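Chapter 7
Referral and the Path to a Specialist

In this chapter
7.1 Why referrals exist
7.2 What goes in a referral letter
7.3 Triage and waiting lists
7.4 Shared care and discharge back to the GP
7.5 When a referral goes missing

Before you start

You should have read Chapter 5 on patient records and Chapter 6 on consent. Terms in the glossary are not explained again here. If you are working through the book on placement, ask your supervisor which referral forms your clinic uses and keep a blank copy beside you.

Introduction

Most people who see a specialist get there through someone else. A general practitioner, a nurse practitioner or an emergency doctor decides that a problem needs knowledge or equipment they don't have, and writes to somebody who has it. The letter is usually short. It may be read in under a minute by a person who has never met the patient. What happens next depends a good deal on what it says.

Clinic staff handle referrals at every stage. A receptionist at the Hulwood Medical Centre may print the letter, fax or upload it, tell the patient what to expect, take the call when the patient hasn't heard anything, and file the specialist's reply. Very little of this is clinical work, but mistakes in it have clinical results. A wrong phone number can cost a patient their appointment, and a missing scan report can move them down the list.

We follow one patient through the chapter. She is 58, lives in Pelent, and has had trouble swallowing solid food for two months. Her GP has examined her, ordered blood tests and decided to refer her to the gastroenterology clinic at the regional hospital. We will call her Mrs Draker. Her letter is printed in full in section 7.2, along with a poorer version of the same letter for comparison.

What a referral does

A referral has three jobs. It asks a question, it hands over information, and it makes clear who is responsible for the patient in the meantime. The third is the one most often left out. Between the day the letter is sent and the day the patient is seen, the referring doctor is normally still in charge of her care. If Mrs Draker gets worse, she goes back to her GP or to the emergency department, and she needs to be told so at the time the letter is written.

The question matters more than students expect. "Please see and advise" is common and tells the reader very little. "Does this patient need an endoscopy, and how soon?" can be answered. Clinics sort their incoming letters by urgency, and the person doing the sorting can only work with what is on the page.

Rules about who may refer, and how long a referral stays valid, differ from one place to another and change from time to time. Check the current rules for your own state or province. The ones you learned at your last workplace may be out of date.

A note on numbers

At the Mousavi Clinic, the outpatient service used in our examples, staff receive 525 new referrals in a typical August. Of every 100 letters, 90 can be sorted on first reading. The rest have to be sent back or followed up by phone, usually for one of these reasons:

- no current contact details for the patient
- test results mentioned but not attached
- no clear question
- letter addressed to a service the clinic doesn't offer

You will come back to this list in the exercises at the end of section 7.3.

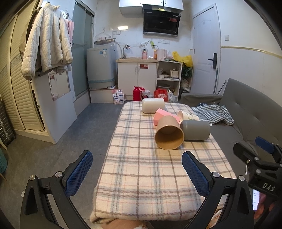
A returned letter goes to the bottom of somebody's pile twice, once at the clinic and once at the practice that sent it. Gemechu Gashaw, who ran the Mousavi referral desk for several years, kept a log of returned letters and found that most could have been fixed with a single phone call on the day they arrived. The clinic now makes that call first and sends the letter back only if there is no answer. The log sheet is reproduced in Appendix C, and you can adapt it for your own workplace.

Key terms

Referral: a written request for another practitioner to assess or treat a patient.

Triage category: the level of urgency given to a referral once it has been read.

Shared care: an arrangement in which the GP and the specialist each look after an agreed part of the patient's treatment.

Discharge letter: the specialist's letter to the GP when care at the clinic ends.

Something to try first

Write down, in no more than 200 words, how you think a referral travels from a GP's desk to a hospital clinic in your area. Include every person who handles it - the patient too, if they carry the letter themselves. Mark any step you are unsure of. Keep your notes, as you will be asked to correct them at the end of section 7.4.

7.1 Why referrals exist

In a small town a century ago, the same doctor might set a broken arm, deliver a baby and treat pneumonia in one week. As medicine grew, no single person could keep up with all of it, and doctors began to limit their practice to one part of the body or one kind of illness. Patients then had a new problem, that of knowing which doctor to see. The GP took on the task of directing them, and still does.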